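Notebook, May, started 7:50

Dye bath again! Rostam Mirzaei dropped off the last of the madder root from Kirnum yesterday and it is the good stuff, brick red all the way through when you snap it. Soaked 50 g overnight in rainwater, then poured off the first yellowish liquor and kept it in a jar for a second-day test.

Mordant as before, alum at 15%, wool from the Nirnholm fleece. Skein 5 went in at 8:30. Held it at 60 C for an hour with the lid off, stirring every few minutes. Last time the pot crept past 70 while I was on the phone and everything came out brown (a nice brown, but still).

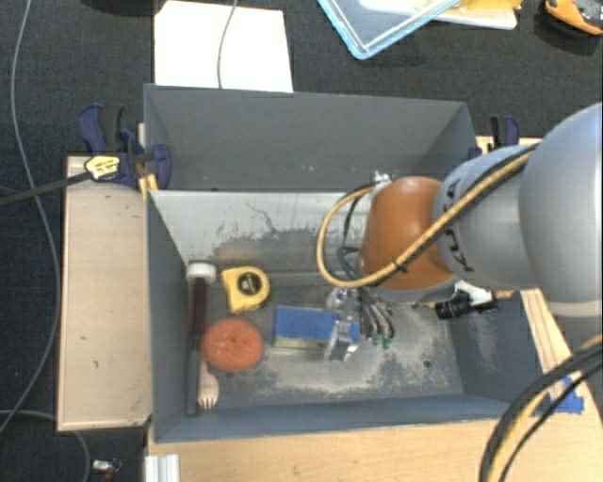
The two gray bins, one behind the other.

And the color! Skein 5 is the closest I have come to the old Talebi sample card, a proper warm red with a bit of orange in it when you hold it by the window. Skein 3, same wool but tap water, is pinker and duller. I think our water needs chalk, so next round is a pinch of chalk in tap water against plain rainwater, everything else the same.

Weighed out 233 g of wool for that one and it's soaking now. The Cidora thermometer reads two degrees high against the glass one, so please use the glass one until I sort it out.

Still to do: wash test on skein 5, label the jars, ask Rostam whether there is any weld left.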